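Wondarier Bedroom Cell: Setup and Upkeep

Maintainer: Yara Shboul
Last revised: February 25, 2026

The Wondarier cell is a simulated two-arm robot in a furnished room. This file covers loading the cell, checking the head view and keeping the gripper models in order. Task scripts are kept in the Jokisach repository.

Loading

Start the room before the robot. If the robot loads first, the arms spawn at zero and need a reset. The physics step is 5 ms. Allow 100 steps for the joints to settle before sending commands.

Head view check

Render one still from the head with both grippers raised in front of the body. Both sets of fingers should be visible, with a gap between them. In the reference still, the lamp with the orange shade is between the grippers, on the dresser behind. The tilt of the room is part of the reference pose; do not level it.

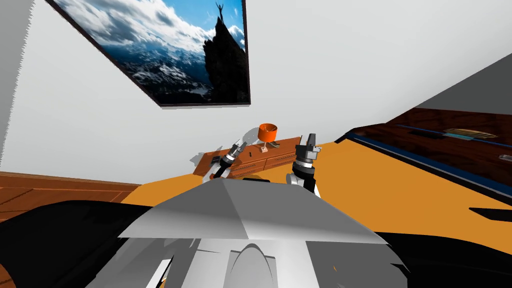 Gripper upkeep

Left and right grippers have separate config files. Change finger friction in both, then run the open/close test for 80 cycles. Log any cycle with a position error and restore the previous values if the log has more than 5 entries.

Known issues

Contact solving slows down when both grippers hold the same object.
Configs saved before October use the old wrist names. Run the rename script once.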